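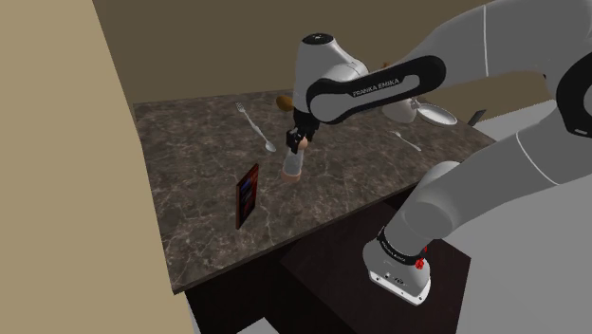

Ticket 310: Replay lets go early, kitchen counter task

Home | Tickets | Docs | Sign in

Project: Mekilora
Site: Trustdale
Opened: 19/05/2022
Status: reopened

Task is to move the tall cylinder across the marble counter without touching the fork or the upright book. Simulated Franka, driven by remote control. We recorded 200 demos. On replay the fingers open too soon in 13 of them.

Reply from Tadine support: "Operator error, please re-record."

I don't buy it. Same operator, same session, and the other demos replay fine. I re-recorded 5 anyway. Two failed the same way.

Checked so far:
- Gripper command in the log stays closed until the place step.
- Arm joints match the recording.
- Finger width drifts on replay. Nobody at Tadine has commented on this.

Support now suggests the Vakulenko smoothing filter. I fail to see how smoothing the arm path fixes the fingers. Will try it with the filter on and off and post both logs.

We use cookies to keep you signed in. Accept | Settings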